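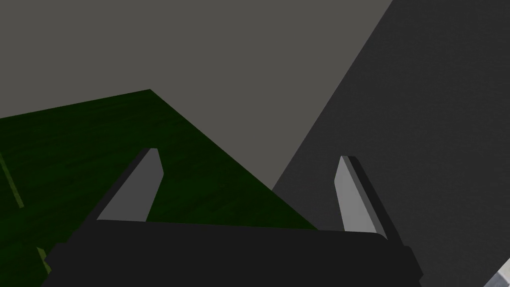 シミュレーションで通ったから実機も大丈夫、という報告書はもう受け取りたくない、とEkpoの受け入れ担当は言う。ロボットハンドの動作試験を仮想環境でどこまで済ませてよいか。その線引きを決める手引きの改訂案を、業界団体Puneckが3月に公開した。全74ページ。意見募集は4月末の午後5時まで。

柱は試験条件の記録。把持試験の前に、指を開いた状態の手先カメラ画像を必ず残す。何もつかんでいない状態が基準になる。旧版では「推奨」、今回は「必須」に格上げ。カメラの取り付け角度、照明の設定、ソフトの版番号も同じ記録に入れること。あとから書き足した場合はその旨も明記。 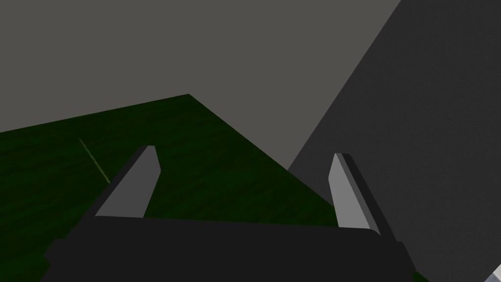 記録が増えるのは構わないが様式が会社ごとに違うのは困る、という声がDrererから出ている。改訂案には共通の記入票が付いたが、項目は105。小さな会社にはきつい。Puneck側は簡易版を検討中としており、時期は未定とのこと。

試行回数の下限も変わる。1つの動作につき300回から400回へ。失敗した回を除いて数えるのは不可。途中で設定を変えたら最初から数え直しになる。ここは旧版で解釈が割れていた箇所で、問い合わせがいちばん多かったらしい。 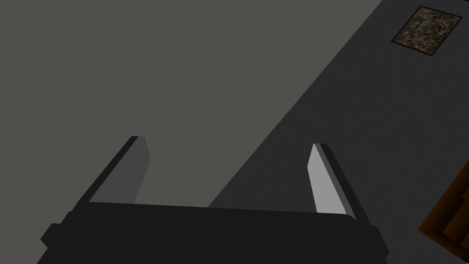 手先側から見た仮想環境。指は開いた状態

もう一つは視点の問題。手先の映像だけで合否を決めないこと、と改訂案は書く。腕全体と周囲が入る視点を最低一つ併用し、時刻をそろえて保存する。双腕機の場合は左右両方のハンドが映る視点がが望ましい、とも。部屋の家具や扉の配置も、試験ごとにファイルで残す。配置を変えたら別の試験として扱う。

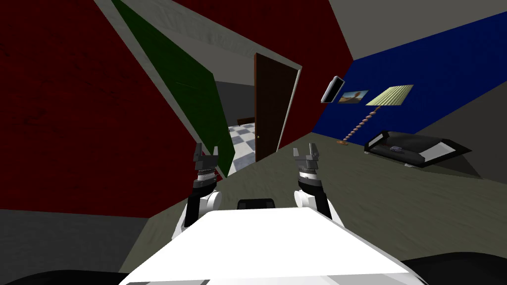 画像提供：Pudbridge

実機での確認を省ける条件は結局、盛り込まれず。案の段階では入っていたが、意見が割れて見送りに。人と同じ空間で動かす機体は従来どおり実機試験が要る。保存期間についても結論は先送り。

確定版は7月の予定。旧版で始めた試験は年内いっぱい有効で、移行の手順は別紙に載る。説明会はPudbridgeで6月に開催、オンライン参加も可。申し込み方法は追って掲載しす。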